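3.2 Wall finish and evening light use in rented homes

Households in the Taltdale survey were asked how often they put lamps on before sunset, and in which rooms.

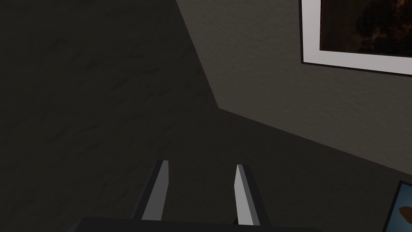

Figure 2. Dark and lighter gray wall surfaces.

Returns came from 3,254 homes, of which 2,021 gave usable answers for every room. The rest skipped the hallway question or left the paint age blank. We kept partial returns for the room totals only — not for the models in Section 4.

Tenants in Hidton reported earlier lamp use than tenants in Moodley, even with window size held steady. Same landlord type, same rent band. Paint age seems to matter more then paint color, though the two are hard to pull apart here. Older coats were mostly the darker ones. Erkeck was dropped from this comparison, too few rentals.

Hallways were the odd case. Lamp use there hardly moved with season, and 70 households said the hall light stays on all day in June. Whether that is habit or need we can't say from the form. Bedrooms followed the living room pattern but weaker.

Wall finish was self-reported in 4 classes, matte through gloss. Some confusion between the middle two is likley. Merging them did not change the direction of the result (see Table 3).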